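Pinza paralela que no cierra bien sobre un cuenco de cerámica en demostración de puertas abiertas

Comunidad de automatización > Manipulación y pinzas > Pregunta resuelta

Preparo la celda de demostración para la jornada de puertas abiertas de Vestmont, en enero. El ejercicio es coger un cuenco de cerámica de la mesa y volver a dejarlo en el mismo sitio, con la cámara montada en la muñeca. 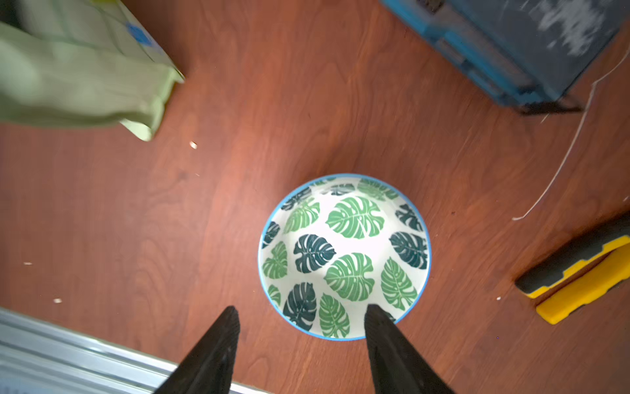
Datos de la instalación

Brazo de seis ejes, pinza eléctrica paralela de dos dedos, dedos negros en cuña, cámara en color de pequeño formato fijada a la muñeca. La detección la hace un modelo de segmentación que devuelve máscara y centroide. Con el centroide calculo la posición de aproximación y bajo en vertical. No hay sensor de fuerza en la muñeca. El único dato de contacto es la corriente del motor de la pinza.

Problema

Con un cuenco blanco liso que usamos en el taller la secuencia funciona. Con el cuenco de hojas estampadas, el centroide se desplaza de un ciclo a otro sin que nadie toque la pieza. A veces la máscara se queda con una parte del estampado y a veces incluye un trozo del brillo del fondo. El dedo derecho baja entonces demasiado cerca del borde. Ayer tuve que pulsar parada dos veces en la misma tarde.

Lo que he probado:

1. Subir el umbral de confianza. Desaparecen las máscaras parciales, pero también muchas de las buenas, y el programa se queda esperando.

2. Fijar la exposición de la cámara. Mejora algo. El reflejo en el centro del cuenco sigue ahí.

3. Bajar la velocidad de aproximación. No cambia el error, solo da más tiempo para verlo.

4. Promediar el centroide de varias capturas antes de bajar. Cuando la máscara está mal en una captura suele estarlo también en las siguientes, de modo que el promedio sale igual de desplazado.

Tengo libertad para cambiar el programa y la iluminación. No quiero cambiar el cuenco, porque la organización pidió un objeto doméstico con dibujo, ni despejar del todo la mesa, porque parte del interés está en que haya otras cosas alrededor. El turno de visitas empieza el viernes por la mañana y cada grupo ve dos ciclos completos.

¿Alguien ha resuelto algo parecido sin volver a entrenar el modelo?

Ingvild Backlund

3 respuestas

Respuesta aceptada
Birger Strömberg

El centroide de la máscara es una mala referencia para una pieza circular con decoración interior. Cualquier hueco en la máscara lo mueve. En tu cuenco lo único geométricamente estable es el borde, y además tiene un color distinto del interior, con lo que se separa sin dificultad.

Procedimiento que usamos en Plakdale con platos estampados:

1. Usa la máscara solo para recortar una región de interés, con margen generoso. No calcules nada con ella.

2. Dentro del recorte, filtra por tono para quedarte con el azul claro del borde. Trabaja en HSV. El verde azulado de las hojas oscuras puede colarse si el rango es ancho; ajústalo con una captura real de tu celda y con la luz definitiva. En tu mesa tienes también un cajón azul, así que el recorte tiene que dejarlo fuera antes de filtrar.

3. Ajusta una elipse a los puntos que queden, con RANSAC. Una elipse y no un círculo, salvo que la cámara esté perfectamente perpendicular, cosa que en muñeca casi nunca ocurre. Si un dedo tapa un tramo del borde, como pasa en tu captura con el derecho, el ajuste lo tolera siempre que el resto del contorno esté visible.

4. Comprueba la relación entre ejes. Si se aleja mucho de la unidad, descarta la captura y repite.

5. El centro de la elipse es tu centro. Transforma a coordenadas de base con la calibración mano-ojo y baja.

Nosotros ponemos 400 iteraciones de RANSAC. Con 2000 el resultado era el mismo y el ciclo se notaba más lento delante del público.

Sobre el agarre: decide si quieres coger por el diámetro exterior o pinzar la pared. Si la apertura de la pinza no llega al diámetro, solo queda la pared, con un dedo dentro y otro fuera. En ese caso el objetivo ya no es el centro, es un punto del contorno de la elipse, y la pinza debe orientarse según la normal en ese punto. Muchos de los golpes en el borde vienen de mezclar las dos estrategias: programa escrito para diámetro y una pinza que no abre lo suficiente.

Limita la corriente de cierre antes de la primera prueba con cerámica. Sin sensor de fuerza es lo único que tienes.

Comentario de Ingvild Backlund

Agarre por pared, confirmado. El programa heredado apuntaba al centro y luego aplicaba un desplazamiento fijo en X, sin girar la muñeca. Cambiado a punto de contorno con orientación normal. El filtro de tono cogía también algo del cajón; con el recorte más ajustado ha desaparecido. Llevo 100 ciclos seguidos sin parada. Marco como aceptada.

Comentario de Birger Strömberg

Guarda las capturas descartadas por el paso 4. Sirven para afinar el umbral cuando cambie la luz de la sala.

Respuesta
Zahira Liem

De acuerdo con lo anterior. Añado dos cosas sobre la celda, que en una jornada con visitas pesan tanto como la visión.

Iluminación. El brillo del fondo es reflexión especular del esmalte. Fijar la exposición no lo elimina. Prueba con un difusor grande a un lado, o con polarizador en la luz y otro cruzado en el objetivo. Con el polarizador pierdes bastante luz y tendrás que subir la ganancia. Haz la prueba con las luces de la sala encendidas y a la hora de la visita. En la demostración de Branar calibramos por la noche y a las diez de la mañana entraba sol lateral por un ventanal que no habíamos tenido en cuenta.

Trayectoria. Hay un cable blanco suelto a la derecha del cuenco, y acaba en un bucle. Para la visión no supone nada, pero si el punto de agarre sale por ese lado el dedo exterior baja en esa zona. O lo retiras o restringes los puntos de contorno admisibles a un arco. Yo haría lo segundo aunque retires el cable: el público entiende mejor la maniobra si la pinza entra siempre por el mismo sector. Lo mismo vale para el perfil metálico acanalado de abajo a la izquierda, cuya altura no puedo juzgar en la captura. Mídelo y mételo como volumen de colisión.

Y define una posición de espera con el brazo alto y fuera del campo de visión de los visitantes. Si el programa descarta varias capturas, que el robot vuelva ahí y reintente. Un brazo parado encima de la pieza parece averiado.

Comentario de Ingvild Backlund

Arco restringido y posición de espera añadidos. Polarizador no tengo, iré con difusor.

Respuesta
Edvin Holmgren

Pon una ventosa y te olvidas. En Eide lo hacemos todo con vacío.

Comentario de Zahira Liem

Sobre el fondo curvo de un cuenco depende del radio y de la ventosa. Además pide la solución con la pinza que tiene montada.

Comentario de Edvin Holmgren

Con fuelle de silicona agarra. No sé el radio, eso sí.

Comentario de Ragnvald Halvorsen

Tengo el mismo desplazamiento de centroide con tazas, donde además está el asa. ¿El ajuste de elipse sirve, o el asa lo estropea? El borde de las mías es del mismo color que el resto.

Comentario de Birger Strömberg

El asa queda fuera como valor atípico si usas RANSAC. Sin color en el borde tendrás que ir por gradiente, y ahí la iluminación importa mucho más. Abre una pregunta aparte con una captura.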